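Otent Household Textiles – Care and Use Guide
Section 4: Folding and storing your striped cloth 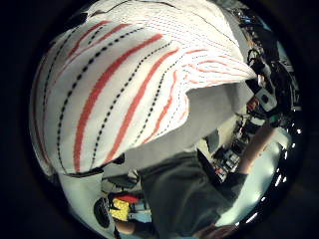
Fig. 4.1 Turning one side over. The printed face carries the stripes; the underside is plain grey.

This section covers folding the Otent striped cloth after washing, and putting it away for short or long periods. Washing and drying are dealt with in Section 3. If your cloth came with the Roramton storage sleeve, read 4.3 as well.

4.1 Before you start

Make sure the cloth is fully dry. A cloth folded damp will mark along the creases, and the marks are hard to get out.

Choose a table or worktop with a clear space at least 400 mm deep in front of you. Small items can stay at the far end of the table, but move anything sharp, oily or freshly painted well out of reach of the cloth.

Take off watches and bracelets. The hem is firmly stitched but the printed face can snag.

4.2 Folding

1. Hold the cloth up by two neighbouring corners and let it hang. Shake it once or twice to drop out any crumbs or loose thread.

2. Check which side is facing you. The printed face has red stripes with dotted black lines between them. The underside is plain grey.

3. Lay the cloth on the table with the printed face up and smooth it from the middle towards the hems.

4. Take the right-hand side and bring it over to the left until the hems meet. The grey underside will now be on top.

5. Line up the corners before you press the fold. If the stripes along the folded edge wander, open the cloth and begin again from step 3 – a crooked first fold gets worse with each one after it.

6. Fold the near edge up to the far edge and smooth it flat with your forearm or the side of your hand.

7. Fold once more in the same direction. The finished bundle should lie flat without being held.

Note: Two people can fold a large cloth more easily by standing at opposite ends and walking towards each other at step 6. Keep the cloth off the floor.

Caution: Do not press the folds with a hot iron. Heat on a doubled cloth can transfer the red print.

4.3 Using the storage sleeve

1. Open the flap of the sleeve and lay it beside the folded cloth.

2. Slide the cloth in with the last fold first, so that the loose edges are at the opening.

3. Push out the air with a flat hand and close the flap.

The sleeve (part 2474) holds one large cloth or two small ones. Do not force in a third.

4.4 Long-term storage

Store the cloth on a shelf away from direct sun and heating pipes. You can stack up to 13 folded cloths; a taller pile will set hard creases in the lowest ones.

Refold every few months along different lines. If you put cloths away for the winter, March is a good time to take them out and air them.

Old creases usually drop out if the cloth is hung overnight. For those that do not, see 3.6, Cool ironing.

Replacement sleeves and hem tape are listed in Section 7.

Text: Nghĩa Lại. Checked: Vusumuzi Xaba.
Issued 22 May 2019. Form 237.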